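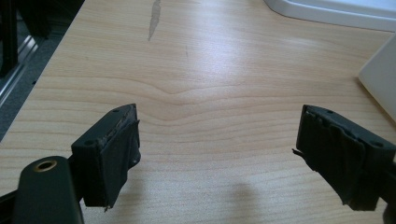
Wednesday, late. Read the new Sellalar lore drop twice and I still don't buy the Siege of Greliritz. The patch notes call it a "restoration" of the old timeline, and that word ought to make anyone put a hand over their wallet. According to the in-game book, the Lullitz kings held the pass for 2,000 years without a single succession war, then lost it in one night to an army that had marched over the mountains in winter. Over the mountains! I had the world map open and there is one line of hills between the plain and the city, drawn as if the artist had traced the wood of a desk like this one, where the grain bends up into a shallow peak in the middle and the lines above and below go along with it. Very pretty. But it's a bump. You could take a cart over it. In the first game I did take a cart over it, several times, with a stolen bell in the back.

Deirdre McGrath thinks I'm being a pill about this. Her view, sent to me in four separate messages while I was trying to eat, is that the map has never been to scale and that anybody who has played since the beginning should know it. Fine. Then stop printing travel times in the books. The quartermaster's diary (the one you find under the bed in the garrison) says eleven days from Lullitz to Greliritz on foot. The siege book says the relief column did it in three, in snow, with engines. One of those writers is lying, and if it's meant to be the in-world author I'd like some hint of that beyond a fan on the forum saying "unreliable narrator" and walking off pleased with himself.

That's my whole grievance with unreliable narrators, come to think of it. I like them when somebody has planned it. There was a scroll in the second game, the confession of the gatekeeper, and he gives the colour of the queen's banner as green in the first half and blue in the second, and if you went and looked in the chapel you found out he'd been blind by then. Somebody sat down and worked that out. It took me a whole winter to catch it and I was happy for a week. The siege book has no gatekeeper. It has a mistake, and a marketing person who has learned a phrase.

Xuân Đồng sent me his spreadsheet of kings again, updated. I trust him more than I trust the studio, although I wish he'd stop filling gaps with guesses and then colouring the guesses the same as the rest. He has Orrem the Lesser dying in 700, by the old calendar, which is the year the granary burned, and he gets that from a single carved line on a tomb that was replaced with a different tomb two patches ago. So is the old carving still true? He says yes, once seen always canon. Deirdre says whatever's live on the server is the truth and the rest is folklore. I lean toward neither of them being right. My suspicion is that there's no document at the studio that says when Orrem died, and there never was, and all three of us have put more thought into the poor man than the person who named him.

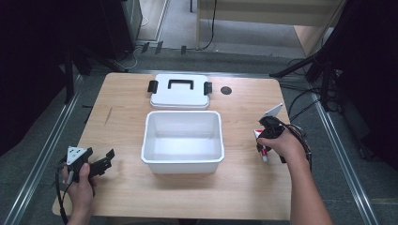
Which brings me back to the winter march, because Orrem's son is supposed to have led it. If the father died in 700 then the son was a child of six when he crossed the hills. If you believe the new book, he was a seasoned commander with a grey beard. Xuân's answer is that there were two sons with the same name. There are always two sons with the same name. I've been reading made-up histories for most of my life and I have never once seen that explanation offered before the dates went wrong.

I did go and check the siege site itself, to be fair to them. Spent most of last night walking the outer wall with the interface switched off. It is handsome, I'll give it that. The art people are worth every cent. The breach in the north tower is modelled from both sides and the rubble lies inward, the way it should if the engines were outside. But the engines in the new cutscene are on the south side. There's a river on the south side. I stood on the bank for a good while trying to work out how you'd get a siege tower across and a fisherman kept offering me the same quest for eels.

Took the eels in the end. Got a hat.

The other thing that makes me doubtful is Ó Flaithearta. The expansion is named after the harbour, the trailer is all harbour, the collector's box has a cloth map of the harbour, and in the actual story you're there for one scene, in fog. Deirdre bought the box. She won't tell me what it cost, though she did say the download upgrade would have been 20 dollars and she wished she'd gone with that. The store page promises 40 hours of story. I'd like to know whether that includes the eels. Last expansion they counted the time you spent on the ferry, I'm sure of it, I can't prove it.

I wrote a long post for the forum about the march and the river and didn't put it up. The last time I did, I got a reply from a moderator thanking me for my passion. I'd sooner be told I was wrong. There was a developer in the early days who would turn up in those threads and argue with people about grain prices, properly argue, and sometimes he'd change his mind and the next patch would have a new ledger in the tax office. I don't know where he went. Whoever writes the books now has a good ear for a sentence and no interest at all in where anyone's boots are.

Deirdre's last message tonight was that I should wait for the second half before deciding, as there's a sealed room under the Greliritz chapel and the data people swear there's a text in it. They swore the same about the lighthouse. The lighthouse had a chair in it.

I'll look anyway. I've told Xuân he can have my notes on the wall if he marks the doubtful bits in a different colour this time, and he's said he will think about it. Must remember to move the bell out of the old bank vault before the reset, and to copy out the quartermaster's diary by hand in case they "restore" that too.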